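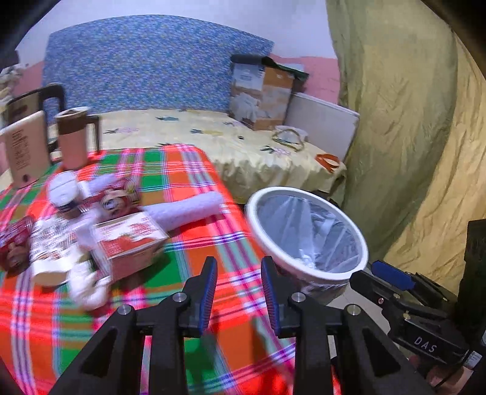 Home | Skin | Lashes & Brows | Hair | FAQ | Contact

Lash Serums and Brow Tints: Questions We Keep Getting

Most of these came in through the contact form. The answers are one site's opinion after a lot of label reading and a fair amount of wasted money. If you want to be told that everything works, the product pages will do that for you.

Do lash serums make lashes grow?

Some do, and they tend to be the ones with a drug in them. Prescription lash treatments use a prostaglandin-type ingredient that was first noticed because people using eye drops for glaucoma ended up with longer lashes. Take that ingredient away and what you usually have is a conditioner in a thin tube. A conditioner can make lashes look darker and shinier and can keep them from feeling brittle. I have not seen good reason to believe it makes them longer.

The serum I bought says "clinically tested." Doesn't that count?

Tested for what? It can mean that a group of people put it on and didn't get a rash. It can mean they filled out a form saying their lashes "felt fuller." Look for a measured length, a comparison group that used a plain product, and some idea of how many people took part. The Dremlow serum, which is the one I get asked about most, has a percentage on the box in very large type. In very small type it says the figure comes from self-assessment. That's a survey.

How long should I give it before I give up?

Lashes grow in cycles, and a new one takes weeks to reach full length, so a product that promises a change in five days is talking about coating. Two months of steady use is fair. If you can't see a difference by then in the same mirror at the same time of day, I'd stop. Don't buy the second tube because the first one "needed longer." That sentence has sold a lot of second tubes.

Are the over-the-counter ones safe, then?

Safer than the prescription kind in general, but read the ingredients. Some non-prescription serums contain relatives of the drug, usually with "prost" somewhere in a long name, and they can bring the same side effects: redness, itching, darker skin along the lid. With the prescription kind there are also reports of a change in eye color and of a hollow look around the eye. None of this happens to everyone. It is still a lot to risk for a cosmetic you were sold as "botanical."

If you have had eye surgery, use eye drops, are pregnant or nursing, or have any eye condition at all, ask an eye doctor. Please don't ask me.

Is castor oil just as good?

It's cheaper. I know of no solid evidence that it grows lashes, and it can blur your vision and clog things up along the lash line. It does make lashes look glossy. If you like it for that, use a tiny amount on the ends at night and keep it out of your eyes.

What about taking biotin?

If you're short on biotin, more biotin may help. Most people eating ordinary food aren't short on it. It can also throw off certain blood tests, so tell your doctor if you take it. The pink gummies are candy with a good story.

Can I use regular hair dye on my brows at home?

No. The box says no, too, usually in capital letters. Hair dye isn't made for use near the eyes and the injuries from getting it wrong are serious ones. Lash tinting is a problem as well, and the rules on what can be sold or used for it differ depending on where you live. A salon having a nice waiting area doesn't mean that its tint is approved for anything. Ask what they use and ask to see the package.

So is there any brow tint you would use?

I've used the Zondonberg brow gel, the kind that stains the skin a bit and washes off over a few days. It did less than I hoped and more than I expected. The shade called "taupe" was brown on me. It wore off from the outer end first, so by Sunday I had two commas. A pencil would have cost less, and I went back to one.

Do I need a patch test if I've had it done before?

Yes. Allergies can show up after years of no trouble. Put a little on the inside of your elbow or behind the ear and leave it for at least 24 hours, longer if the instructions say so. Any salon that tells you the test is optional for returning clients is saving itself an appointment. Go somewhere else.

A clear patch test lowers the odds of a bad reaction. It doesn't guarantee that your eyelids, which have much thinner skin, will agree with your elbow.

Is a lash lift better than a serum?

It's a different thing. A lift bends the lashes you already have using a chemical solution, much like a perm. The effect is immediate, so at least you know what you paid for. It usually lasts several weeks. Lashes that are short and sparse will be short, sparse and pointing up. Done badly or too often, a lift leaves them dry and kinked, and there's no fixing that except waiting for them to fall out.

My salon says I need their aftercare kit. Do I?

You probably need to keep the area dry for as long as they tell you and stop rubbing your eyes. The Mabuza kit I was sold held a small brush, a small bottle of cleanser and a card telling me to keep the area dry and not rub my eyes. The brush is fine.

Will a serum wreck my extensions?

An oily one might loosen the glue. Water-based ones are usually all right, although "usually" is doing some work there. Ask the person who puts them on. Then notice whether the only serum they approve of is the one by the register.

Are expensive mascaras better for your lashes?

I can't find a reason to think so. Mascara sits on the outside of the lash. Added vitamins sit there with it until you wash your face. Pay for a brush shape you like and a formula that comes off without scrubbing, because scrubbing is where plenty of lashes get lost. Replace it every few months whatever you paid, sooner if it smells odd, and right away after an eye infection.

What does "hypoallergenic" mean on a label?

Less than you'd like. In the US there's no official standard a company has to meet before printing it. The same goes for "ophthalmologist tested," which tells you that an eye doctor was involved and leaves out what the doctor thought. If you react to things, learn the names of the ingredients that bother you and check for those.

Why do the before and after photos look so good?

Look at the eyeliner. Look at where the light is coming from and whether the person is looking up in one and straight ahead in the other. Curled lashes look longer than straight ones, and dark ones look longer than pale ones. I went through the Skaltusura gallery one evening in May and found very few pairs where the lashes were bare in both pictures. Maybe the product is great. The pictures don't show it either way.

What about the reviews? There are 600 of them and they're nearly all five stars.

Sort by newest, then read the three-star ones. They're written by people who wanted to like it. Skip any review that begins by saying the product was received free, and any that were posted the week it arrived. They can tell you about the packaging.

My lashes are falling out. Which serum should I get?

None yet. Losing a few lashes now and then is normal. Losing a lot, losing them in patches, or losing them along with your brows or hair can point to a thyroid problem, a skin condition, an infection of the lid or several other things that a tube won't help. See a doctor first.

Do you get paid to recommend any of these?

No, and reading this page back I doubt that anyone will offer.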